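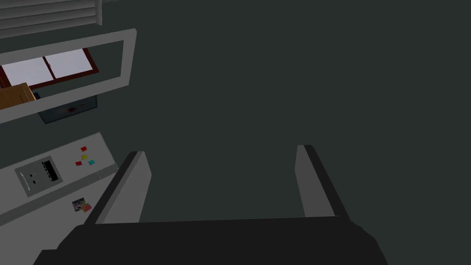 1/17 Oda scene pack for the Trendeo simulator, review notes
Build tested: the one released April 8, 2026. Paid license, bought at list price. I do manipulation work and needed household interiors for wrist-view training. Posts are in the order I tested things.

2/17 What you get: 54 interiors, one parallel gripper model, a wrist camera preset, and a scene editor. The pack is made by Orthorpe, who also do the support. Trendeo itself is a separate license. If you don't have it, the pack is useless to you.

3/17 Install took one evening. The download is large and the installer doesn't resume, so use a wired connection. The asset paths are absolute by default. Change that before you copy anything to a second machine or every material comes up pink.

4/17 The wrist preset is the part I bought it for. Palm along the bottom of the view, both fingers visible, tips clear of the palm. With the gripper open you get a wide gap to look through, and the finger geometry stays in view for contact checks.

5/17 The palm does take up a lot of pixels. It's a matte black block across most of the lower edge. For a policy network that's wasted input. I crop the bottom strip before training. The crop is one line in the config, under camera, not under sensor where the manual puts it.

6/17 Tilt. The preset follows the wrist roll with no leveling, so shelves and window frames come in at an angle whenever the arm reaches across itself. Correct behavior for a wrist camera. Gus Lyons asked me if it can be turned off. It can, but I wouldn't.

7/17 Walls. They are flat color with no texture at all. In my opening render one dark gray wall fills well over half the view. A feature tracker gets nothing from that. If your pipeline needs visual odometry, budget time for adding texture yourself.

8/17 Adding texture is easy enough. The editor takes any tiling file and applies it per surface. What it won't do is apply one to a whole set of rooms. I wrote a script for that. Khải Ninh cleaned it up so it no longer breaks on rooms with sloped ceilings.

9/17 Small detail is better than I expected. The same render has red, yellow and cyan squares on a pale panel, and they separate cleanly by color even at low resolution. Good targets for a pointing task. A slot fixture to their left is recessed, with a lighter inner edge that makes it look deeper.

10/17 Semantic labels are the weak spot. Plenty of objects have a shape and a material but only a generic class name. I have a panel with a slot in it and I can't tell from the render if it's meant as a toaster or a card reader. The label file says "fixture_b". So I relabel by hand.

11/17 Lighting. Window panes render as bright, even surfaces, pale lavender in the default profile. You can swap in a sky map but exposure doesn't adjust, so the panes clip to white. Lower the sky intensity first and then swap. Doing it the other way locks the slider until restart.

12/17 Physics. Friction on the finger pads is set too high out of the box. I ran the same grasp script on a thin card and it stuck to one finger after release in five of my trials. Halving the pad value fixed it. Flat objects are still the hardest case, because the contact solver dislikes thin geometry.

13/17 Clutter placement is seeded and repeatable. Same seed, same layout, on both of my machines. Layouts lean heavily to one side of the room, so an arm based near the opposite wall sees a lot of nothing. Move the base or reject those seeds.

14/17 Speed: fine on one mid-range card with reflections off. Turn reflections on and it drops to a rate I'd only use for stills. Running several rooms in parallel works, but memory isn't freed when a room closes. I restart the process between batches.

15/17 Support. Two tickets sent, both answered by Dolores Whitlock at Orthorpe. The path problem is a known issue with a fix planned for November. On the labels she sent a partial class table, which covered the kitchens and nothing else. Prompt, polite, no sales pitch.

16/17 Compared with Hotetow, which I used before: Hotetow has proper labels and textured walls, but only a fixed overhead camera, and its gripper is a placeholder with no finger pads. Szabolcs Rácz runs both and merges the data. Too much upkeep for me – I moved over completely.

17/17 Would I renew? At the current price, yes for wrist-view manipulation, no for navigation or mapping. If you only need a few rooms, ask for the trial license, it has five of them and the full editor.

Reply to Elli Niskanen: yes, it runs headless. Set the render device in the environment before launch. The command-line flag with the same name is read and then ignored.

Adding one thing I left out of the physics post: the gripper closes symmetrically only. Each finger has its own joint in the file, but the controller ties them together. I have a patch that unties them and will put it up with the texture script when the readme is done.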